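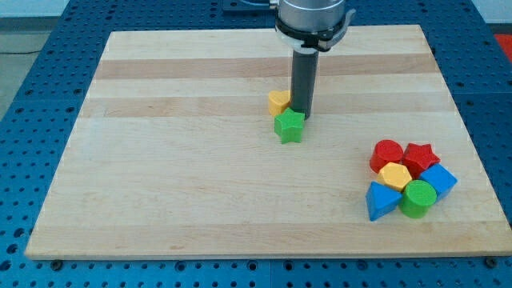 I've gone a bit mad for wooden boards lately, and I blame the garage clean-up. Once the big bench was clear I wanted something nice to work and play on, and a proper strip-glued board (the butcher-block sort, all those lengths joined side by side) was at the top of my list!

Sunday, May 21, 2023

What I love is how no two strips match. You get a run of pale, creamy ones and then a couple of tan ones barge in, and suddenly the whole thing has character. A few little knots too – I'd pay extra for the knots. A yellow toy block looks fantastic against that colour, much better than it ever did on our grey carpet.

The one I ordered for home came from Plarklow and cost me $174, so I've been fussy about looking after it. I sanded it with 60 grit first, which was far too rough and left swirls I'm still annoyed about, then worked my way up until it felt like the inside of a shell. Bruleo oil went on next, two coats, with 30 minutes between wiping. The smell is gorgeous, a bit like walnuts. My neighbour swears by Verov wax over the top and I might try that in August when things slow down.

The kids have already claimed one end of it for blocks. Their favourite game is building the skinniest tower they can before it goes over, and on solid timber the crash is magnificent. Best so far is 15 high, and I wasn't allowed to breathe anywhere near it.

Next job is the edges. I want them just barely rounded so they're kinder on forearms, and I've still got to track down my good sanding block. It was in the blue tub, I'm sure of it.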